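Shopping for robots on a small budget

So the quote from Brallum finally came in, and it's $2855 for the arm. Just the arm! The gripper is extra, the mounting plate is extra, and Kirsty Imrie spotted a $342 line for cables that I'd read straight past. I've been going back and forth with Eilidh Haldane about whether we buy new or hold out for a used Matheson, and I keep changing my mind — usually right after lunch.

What I want is one column for things we need before July and another for things we'd like if there's money left (a spare gripper, better lights, a second set of cables). Euan Farquharson thinks the software subscription belongs in the first column and I think he's right, annoyingly.

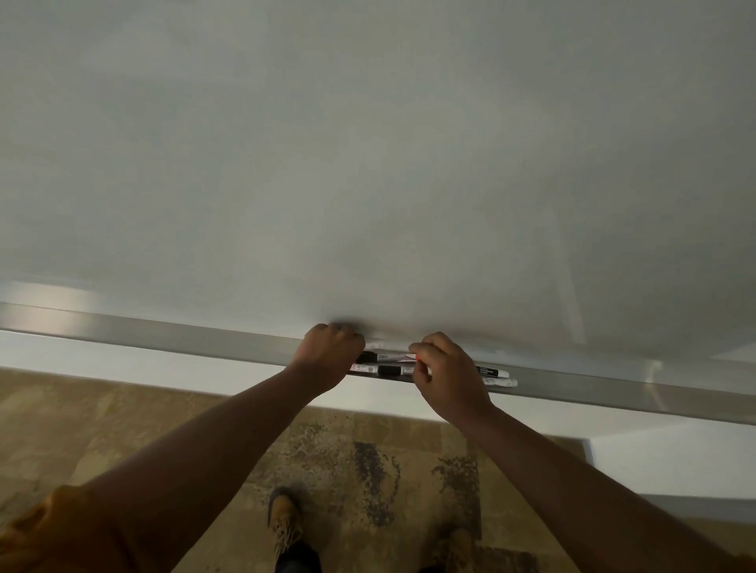

Then there's training. Arkura charges per person for theirs, and I'd only put myself down, which won't work if I'm ever out sick. I'm adding Jinfeng Ye to the list and asking Brallum if they'll throw in the mounting plate. Wish me luck!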